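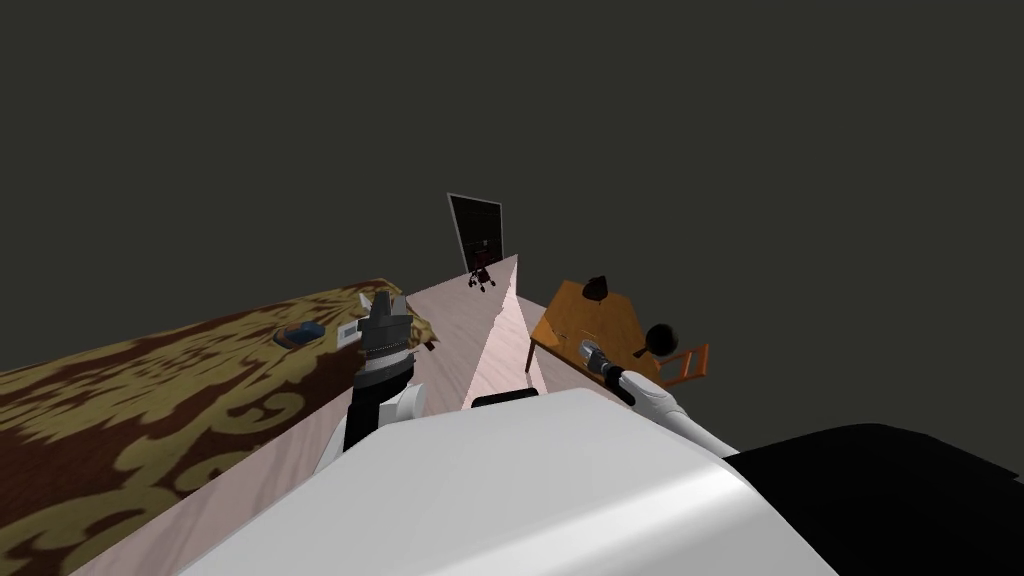
Bedspread with gold damask scrolls on a reddish-brown ground.

Overnight Guides Wanted, Gwilliam House, Ulholm

Gwilliam House is hiring two overnight guides for the 2021 season. The house is a former boarding hotel on the edge of Ulholm, open to the public for evening ghost tours and supervised overnight stays. It is run by Drakow Tours, which also operates the lantern walk in Staststead.

Guides work the full night with one group. You will meet guests at the side entrance on Mill Street, check them in, go over the house rules, and lead the walking tour. The tour covers the front parlor, the dining room, the back stairs, the second-floor bedrooms, and the cellar, and takes 60 minutes. After the tour, guests are free to sit in any of the open rooms until morning. You stay on the ground floor, make a round of the house every hour, and answer questions.

The script covers the history of the hotel, the reports made by former staff, and the footsteps on the back stairs that guests ask about most. We expect you to learn it and stick to it. Please do not add stories of your own or tell guests that something has happened when it hasn't. We do not use hidden speakers, actors, or staged effects in this house. You do not have to believe in ghosts to apply, and several of our current guides don't. You do have to be polite to guests who do.

Hours and pay

Shifts run Friday and Saturday from 8 p.m. to 7 a.m. Pay is $244 per shift, paid every other week. There is a meal break at midnight and a staff room with a kitchen. Tips are yours to keep. Parking behind the house is free for staff. This is part-time work and does not include health coverage.

Training takes place in February. New guides shadow two full overnight stays before leading one, and the shadow shifts are paid at the same rate.

What we need

You must be 21 or older and able to stay awake and alert through the night. The job involves stairs, low light, and a cellar with a low ceiling. You should be able to speak clearly to a group without a microphone. Experience in tours, theater, teaching, hotels, or security is useful but not required. A first aid certificate is required before your first solo shift, and we pay for the course if you don't have one. We run a background check on everyone we hire.

Masks are required indoors for guides and guests. Group sizes are reduced for now and each overnight group is limited to one household.

How to apply

Send a resume and a short letter to the Drakow Tours office in Staststead, or drop them off at the Gwilliam House ticket window during tour hours. In the letter, tell us which nights you can work and whether you have your own transportation. The last bus out of Ulholm leaves before the shift starts and there is no morning bus on Sundays.

Applicants we want to meet will be asked to read one page of the tour script aloud. You will get the page when you arrive.

Posted January 23, 2021. The listing will come down when both positions are filled.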